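Home Visits Workshops Archive Contact

Visit to Plamholm, 2025-06-11

I went to the Plamholm open day mainly to see the teleoperation room, which I had missed in April. The first hour was a talk by Cyprian Bednarek on how his group teaches robots by remote control. A person steers two arms through a task, every movement is recorded, and the recordings are used to train a program that later tries the task without help.

Much of the practice happens in simulation. The task on the day was moving an egg from a carton to a plate, with the arms, table and egg all drawn by the computer. Visitors could sign up for a turn at the controls, and there were 17 names on the sheet before mine.

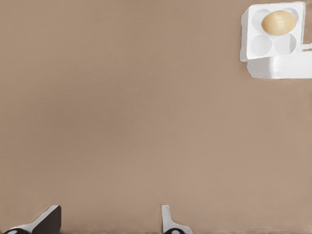

Bednarek said the group wants 1000 recordings of the egg task and had 155 usable ones that morning. A run is thrown out if the egg is dropped or if the operator stops for too long in the middle. Slow runs are fine as long as they are steady.

I got six minutes. Each of my hands moved one arm, and squeezing a handle closed the gripper. The hard part was depth. From the wrist view I kept thinking I was lower than I was, and I had to look back at the overhead view before every move. Zuzana Hudec, who was running the station, told me to line up over the target first and then come straight down — good advice, though I needed it twice. 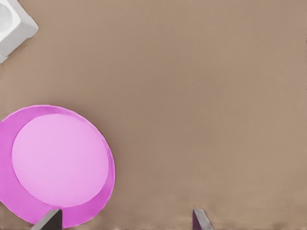
She also said that new operators tend to use one arm and forget the other. I did the same. The controls, named Devau, are built in-house and are lighter than I expected, but my shoulders were tired by the end.

The overhead view was on a large screen by the door, so people waiting in line could follow along.
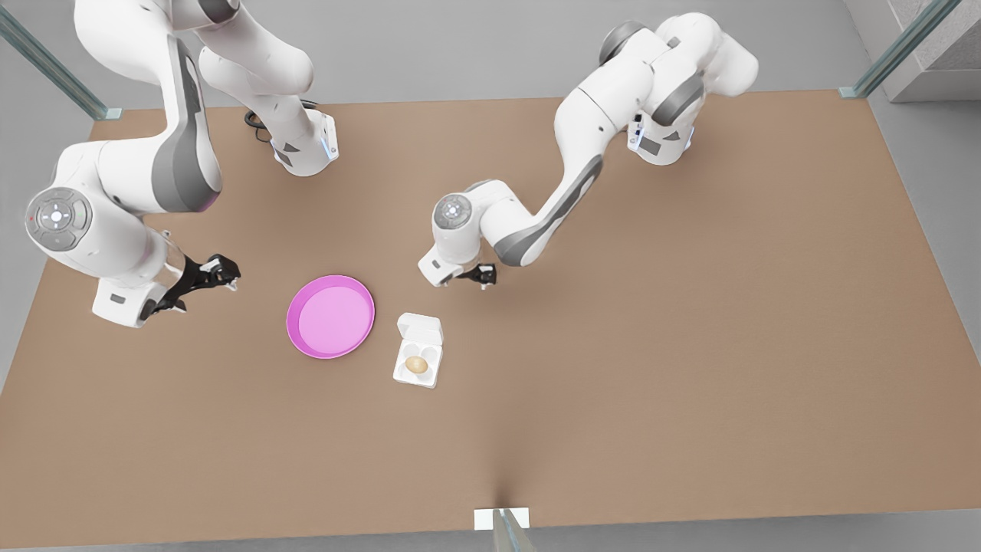 The egg task in simulation, with both arms over the table, the pink plate and the open carton.

After lunch there was a shorter session on showing a real arm a task by hand. You hold the arm near the wrist and lead it through the motion. I found this much easier, but only one arm was set up for it and the line was long. Slides from the talk will be sent to everyone who left an address at the desk.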